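What happens to old mattresses in the student houses of Diltberg?
Project report, second term
By Mitsuko Hoshino
15th March
12 shares | 3 comments

When I moved to Diltberg, the first thing I bought was a mattress cover. My room was clean, but I did not know how old the mattress was, and the office did not know it either. From this small question I made my project. I wanted to find out how long mattresses are used in our student houses, and where they go afterwards.

I chose two houses. Corurness is the older one and stands near the river. Wada was built later and has bigger rooms. Together they have 460 beds. I could not visit all of them, so I put a paper form in the kitchens in December and 17 students agreed to talk with me. I also spoke with the housing office and with Rurkel, the firm that collects large waste in the town.

The housing office has a list of furniture, but mattresses were added to it only four years ago. Before that time they were bought when someone complained. In Corurness I found labels with a date on some mattresses and no label on others. In Wada the labels were easier to read, because most of the beds there were bought together when the house opened.

Most students I talked to did not think a mattress needs any care. They washed the sheets, some every week and some once in a month, but the mattress itself stayed as it was. A few turned it round at the start of term. One student from Wada told me that she brushes hers and opens the window for the whole morning - her grandmother taught her this. I was surprised that the move-in paper from the office explains the oven and the bicycle room but has not one line on the bed.

The second part of my question was harder. Rurkel takes old mattresses apart when they arrive dry. The metal springs are sold and the foam is pressed into blocks. If a mattress has stood outside in the rain, it is burnt. The manager said that last year they received up to 560 mattresses from the whole town, and that wet ones are the biggest problem. In Corurness the old mattresses wait in the yard, without a roof, until the lorry comes.

I think two changes would be cheap. The office could keep the old mattresses in the empty bicycle shed at Wada until the collection day, and the move-in paper could have a short part on brushing, airing and turning the mattress.
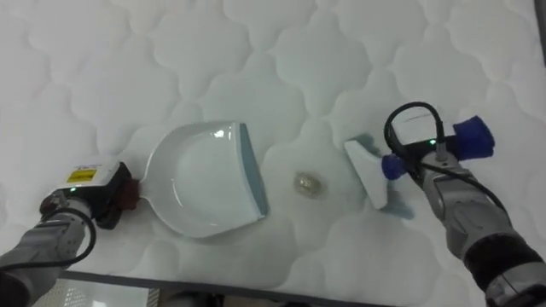
I sent both ideas to the housing office and they have answered that the shed can be used from next term. About the move-in paper they have not decided yet - it must first be translated, and the person who does it is away.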